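Informe de avance: comparación de pinzas para manipulación de vajilla
Proyecto Jeltau
Fecha: 15 de julio de 2018
Responsable: Leandro Riquelme
Destinatario: Dirección técnica, Arnwood

1. Alcance del periodo

El informe cubre el trabajo realizado desde la entrega de abril. En ese documento quedó pendiente decidir qué pinza se usaría en la fase de carga y descarga de escurridores. Se han probado las dos candidatas acordadas: la Hemmin, de dos dedos rígidos, y la Saltonlow, de dos dedos flexibles. El brazo, el controlador y la cámara de muñeca han sido los mismos para ambas.

2. Ensayos realizados

Se completaron 145 intentos de agarre, 77 con la Hemmin y 68 con la Saltonlow. La diferencia se debe a que la segunda pinza llegó más tarde y hubo que rehacer la placa de acoplamiento. Cada intento consiste en acercarse a un plato colocado de canto, cerrar los dedos, levantarlo y depositarlo sobre la mesa. Se cuenta como fallo cualquier deslizamiento, contacto con un plato vecino o parada por exceso de fuerza.

La Hemmin falló en 16 intentos y la Saltonlow en 30. En la segunda, la mayor parte de los fallos fueron deslizamientos con platos de borde esmaltado. En la primera predominaron las paradas por fuerza al bajar los dedos demasiado cerca del fondo del escurridor.

El caso más exigente sigue siendo el de dos platos juntos. Los dedos tienen que cerrarse sobre el de delante sin arrastrar el de atrás, y el margen entre ambos es pequeño.

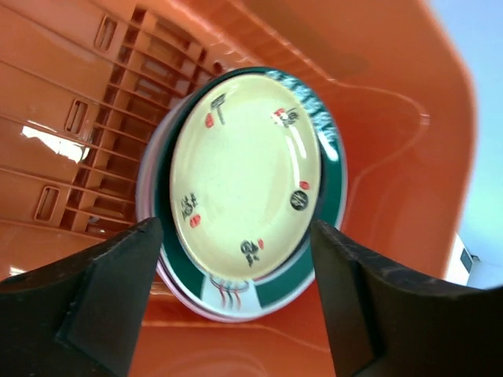
Figura 1. Agarre por los lados inferiores de un plato de borde verde, con un segundo plato detrás, en el escurridor naranja. Vista desde la cámara de la pinza.

3. Cámara y detección

La vista de muñeca permite comprobar los puntos de contacto durante el cierre, cosa que la cámara fija no daba. Quedan dos problemas. Los reflejos sobre el esmalte y sobre el plástico brillante confunden la detección del contorno, y los platos decorados generan bordes falsos en los dibujos. Tadeo Durán ha bajado el tiempo de exposición y está preparando un filtro que descarta los contornos interiores. El filtro funciona con imágenes grabadas, pero todavía no está integrado en el controlador.

4. Incidencias

Se rompió un plato al soltarlo antes de tiempo. El fallo estaba en el umbral de apertura y ya se ha corregido. También hubo que sustituir un cable de la muñeca, con dos jornadas de ensayo perdidas. Ambos gastos caben en la partida de material fungible.

5. Próximos pasos

Se propone continuar con la Hemmin y dejar la Saltonlow como reserva para vasos y piezas finas, que no se han probado aún. Antes del siguiente informe se integrará el filtro de contornos y se repetirá la serie de platos juntos con un límite de descenso distinto.

Necesitamos que Arnwood confirme si la fase siguiente debe incluir cuencos. En caso afirmativo, habrá que ampliar el juego de piezas y revisar la apertura máxima de la pinza.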